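The Arms in the Break Rooms: Your Questions, My Answers

I'm Jurgita Laur and I run facilities at Staltport. I've been getting the same questions in the hallway since we started with the arms, so I'm putting them in one place. Last updated 10 July 2018.
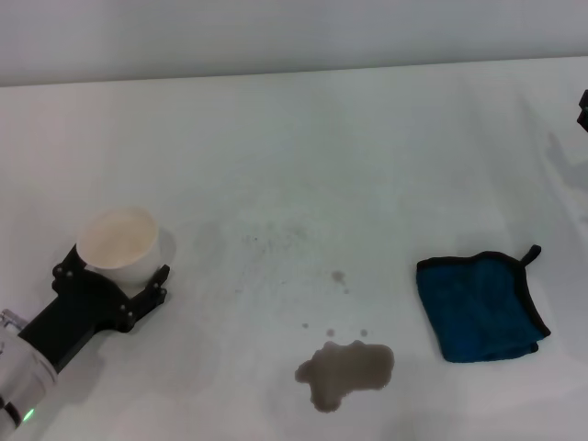 Are the arms replacing the cleaning crew?

No. I get this one the most, so it goes first! Everybody on the crew is still on the crew, with the same hours. The arms work on the break room tables, meaning cups and spills. Floors, restrooms, windows, the fridge (oh, the fridge) are all still done by people.

So what does the crew do with the extra time?

Mostly the stuff that kept getting bumped. Gervásio Cordeiro finally has a regular slot for the loading dock stairs, which he'd been asking me about for ages. Two people are learning to set up and check the arms, and they get the technician rate while they do it. I fought for that one and I'm pretty happy about it.

How many are there?

We have 5 right now, all on the office side. The warehouse side gets looked at in September, and I really don't know yet how that will go. There are 300 of us using those tables, so I'd like to hear from more of you before then.

I spilled my coffee. Do I leave it?

If it's on the table and it's small, sure, leave it. Please leave the folded cloth where it is too, the arm needs it there. If it's on the floor or heading for somebody's laptop, grab a paper towel like you always did.

Can I leave my cup?

Paper cups, yes. Mugs, please no! The grip is set for paper cups and we haven't tried it on ceramic. Your mug still goes in the dishwasher and you still have to put it there yourself (sorry).

Is it as good as a person?

Not yet. It's slower, and dried coffee gives it trouble, all those little specks. Yareli Solís goes over the tables at the end of her shift, and she keeps a list of what got missed. That list goes to Plunari, who set the arms up for us, and they've been good about calling back.

Is it watching me eat lunch?

It has a camera so it can see the table. Nobody in management gets the video, and it isn't used for attendance or breaks. Judite Veloso in HR has the written policy and will print you a copy.

What if I don't want to be near it?

Room 66 doesn't have one and won't be getting one. Same coffee, same vending machine.

Who do I complain to?

Me, or Maiara Amaral if I'm out. Compliments too, we take those.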